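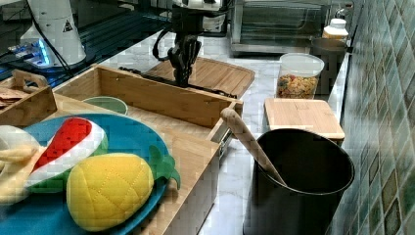 4. Toys on the worktop: play things in the working kitchen

4.1 How the kitchen comes to be shared

We said in the previous section that the kitchens in our study were busy places, and that the people who cook in them seldom have them to themselves for very long. In this section we should like to stay with one part of that busyness, and a part we are rather fond of, which is the way children's toys find their way up from the floor and onto the surfaces where food is made. Soft fruit and vegetables are our main concern. A stuffed pineapple or a slice of watermelon in red and green plush, set out on a plate within reach of a chopping board as in Figure 3, belongs to a kind of object that a cook has to deal with in some manner before the onions can be started, and the manner of dealing with it varied a good deal more than we had thought it would when we drew up our first list of questions.

Readers will remember that the study took in 40 households, split between the town of Haremier and the villages on the Flimley side of the valley, and that each was asked to keep a kitchen diary through June. The diaries gave us 643 entries in all. The form had a space headed "anything in the way", which we had added at a late stage and with no great hopes for it. We had pictured people using it for post, school bags and the odd cat. They did use it for those things, and quite often, but toys turned up there so regularly that we went back to the families and asked if we might talk about toys for a while.

The older writing on kitchens is of only partial help here. Much of it was concerned with steps and reach, with how far a person must walk from sink to stove, and it tends to imagine one grown-up moving about a room in which everything stays where it was put. Later work on family meals has been much kinder to children, but it mostly finds them at the table, where they are eating or refusing to eat. The stretch of time before the meal, when one person is cooking and another is under their feet or standing on a stool beside them, has had less attention than we feel it deserves. It was also the stretch that our families talked about with the most warmth, and now and then with the most weariness.

4.2 Three ways of making room

From the diaries and the talks that followed we came to see three broad ways of making room for toys. We give them plain names, and we would ask the reader not to hold them too tightly, as most households moved between them in the course of a single afternoon.

The first we call clearing. The cook gathers up the toys before starting and puts them somewhere else, often in a basket or a drawer kept for the purpose, and the worktop is given back to cooking. Clearing was the way most people told us they ought to do things. It was commonest in the homes on the Bukhari estate in Haremier, where the kitchens are narrow and the worktop is a single run between the cooker and the back door, and where there is simply nowhere for a toy to sit without being in the path of a hot pan. One mother there wrote in her diary, "Moved the shop off the side, again. It was shut anyway." The shop was her daughter's, and we gathered that it opened at odd hours.

The second way is setting aside. Here the toys stay on the worktop but are given a place of their own, very often on something borrowed from the kitchen: a plate, a tray, the lid of a tin. This interested us greatly. A plate is a small thing, but it tells everyone in the room that what is on it has been arranged and should be left as it is, and it also lets the whole arrangement be lifted in one go if the space is wanted. Several parents had never thought of it as a method until we asked. A father in Flimley told us that he had been handing over the same dish for so long that he had forgotten it was ever part of a set, and that he had once looked for it through every cupboard when his own parents came to lunch.

The third way is joining in, in which the toys are taken up into the cooking itself, or into a sort of shadow of it. The child's food is "prepared" next to the real food, at the same pace and with much the same remarks passed over it. We found joining in mostly at the weekend and hardly ever in the hour after school, when, as one grandmother put it to us, there is a time for pretend soup and it isn't half past five.

4.3 Why soft food and not soft bears

A question we were asked by almost every colleague who heard about this work was whether the toys had to be toy food at all, and it is a fair one. Bears, dolls and cars do appear in the diaries. They seem to be treated differently, though. A bear on the worktop was nearly always written down as a bear that had been left there, and it was moved with no more thought than a newspaper. Toy food was more likely to be written down as doing something: it was waiting, it was for later, it was somebody's tea. Adults who were brisk about bears would ask leave before they moved a pineapple.

We think there are a few things at work in this. Toy food has a proper home in the kitchen in a way that a car has not, and so a child who puts it beside the real bread is making a sensible choice that the adult can recognise. Then, too, it sits well with the tools of the room. It can be put on a board or a plate, carried about in a wooden box, offered round. Soft toys of this sort have the further merit that they roll less than wooden or plastic ones and make no noise when they fall, and the parents of very young children mentioned the quiet with some feeling. Against that, plush takes up grease and flour and cannot be wiped, and there were families who had given it up altogether after one bad evening with beetroot.

Fruit, we might add, was far more often spoken of than vegetables. We are not sure what to make of this. It may be that toy makers favour bright fruits, or that children do, or that a pineapple with a leafy crown is easy to tell at a glance from across the room. We did not ask the families to list what they owned, and we would not wish to lean on the point.

4.4 Boards, and the matter of the edge

If there was one spot on the worktop where feelings ran a little higher, it was the chopping board. Nearly everyone we spoke to treated the board as the cook's own ground. Toys might come up beside it, and in the homes that set things aside they often did, but to put a toy on the board was to cross a line, and children who were barely talking seemed to know where the line was. Some crossed it for the pleasure of being told. Parents gave us reasons to do with knives and raw meat, and these are perfectly good reasons, yet the rule was kept just as firmly in homes where the board was used for nothing fiercer than toast.

A handful of families had met the difficulty by giving the child a board too. In the terrace at Brolulska Row, where three households share a yard and a good many habits, this had spread from door to door, and the second board lived alongside the first with very little fuss. The cooks there reported fewer toys "in the way", though we should say that they may simply have stopped thinking of them as such, and the diary could not tell us which. The longest of our talks was held in one of these kitchens. It ran to 80 minutes, a good part of which was spent eating plum cake, and it was there that we first heard the worktop described as having "their end and my end", a phrase that we then met, in one form or another, in a great many other homes.

Ends are not fixed. They shift with the light, with where the stool happens to be, and with the age of the child, whose reach grows longer each month while the adult's idea of that reach lags a little behind. Where a kitchen had two worktops facing one another the division was easy and hardly spoken of. Where there was only one, it had to be made afresh each day, and the plate, the tray or the box was often what marked it.

4.5 Some limits

We should be open about what the diaries leave out. They were kept by adults, usually by the adult who did most of the cooking, and the child's view reaches us second-hand and somewhat tidied. They were also kept in early summer, when doors stand open and a bored child can be sent into the garden. Two of the Flimley families told us, quite without being asked, that the same pages written in January would have had a great deal more in them, and we are inclined to believe it. Lastly, the heading "anything in the way" was ours, and it was not a neutral one. A family that was happy to have toys among the vegetables may have had nothing to write beneath it, so that the most easy-going kitchens could well be the ones we know least about. The next section turns to the evening meal itself, and to what becomes of these arrangements when the table has to be laid.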